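Home | Issues | Authors | Submit | Contact

Filed under: Household Studies – Storage and Surfaces

4.2 Appliance tops as holding places

The second pattern in the material concerns the flat tops of small appliances. In the interviews, people seldom named these tops when asked where they kept things. They named cupboards, drawers, shelves and tubs. When we went back over the 889 photographs, though, the tops of ovens, bar fridges and similar units came up again and again with something resting on them, and the things found there were much the same from one site to the next: cloths, lidded containers, mail, single gloves, chargers and their leads.

We coded each item on an appliance top as either stored or held. An item was stored if the person responsible for the room said it lived there. It was held if it had another home, or no home at all, and was waiting to be dealt with. Of the 636 items coded on appliance tops, most were held. Containers with lids were the main exception. People told us that a lidded container at the back of a top was out of the way and could stay put for weeks.

Cloths behaved differently from everything else. A folded cloth was nearly always called stored. A bunched cloth was nearly always called held, even by people who then admitted that it had been in the same spot since the last clean. Harish Kaushik, who did the first round of coding, suggested splitting cloths into their own category for this reason, and we have done so in the tables in Section 5. The position of the cloth mattered less than its state. Cloths near the middle of a top were no more likely to be moved between visits than cloths at the edge.

Height also played a part. Where an appliance stood on a bench, its top was often above elbow height and was used for light things only. Where it stood at floor level, the top worked more like a low table. People put things down on it while they were busy with something else, and the space next to it filled up in the same way. Figure 3 is typical of the floor-level group. There is a cloth and a lidded container on the top, a power adapter on the floor to one side, and a cardboard box and a plastic bin further back. Sites in the Plustuddale group had more of these low arrangements than sites in the Odero group, where nearly every appliance was on a bench.

Power leads were left out of the first coding scheme and added after the pilot. Aoife Keogh noted during the May visits that adapters were often on the floor even when the top above them had room. Asked about this, people gave practical answers – the lead would not reach, or the adapter was too heavy to hang off the back. A few said they had never thought about it. We coded adapters and leads as a separate class, and they are not included in the figure of 636 given above.

Two limits should be kept in mind. First, a photograph records a surface at one moment and says nothing about how long an item has been there. We relied on what people told us for that, and 14 of the participants gave answers at the second visit that did not match the first. Second, we did not open or handle anything. A container was coded by its outside only, and some that we took as stored may have been empty and waiting to be washed.

Even so, the split between stored and held items was easy for most people to make, and they made it quickly. Disagreements within a household were mainly over cloths and paper. These are taken up in Section 4.3, along with the smaller set of cases in which two people shared a room but kept separate surfaces.

Contact the editors | Copyright remains with the authors | Back to top

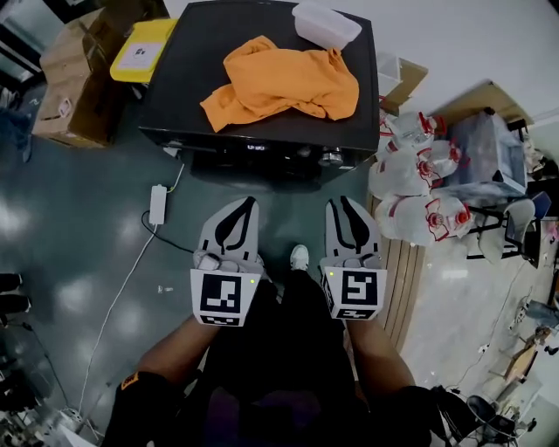
Figure 3. Floor-level appliance with a bunched orange cloth and a lidded container on its top.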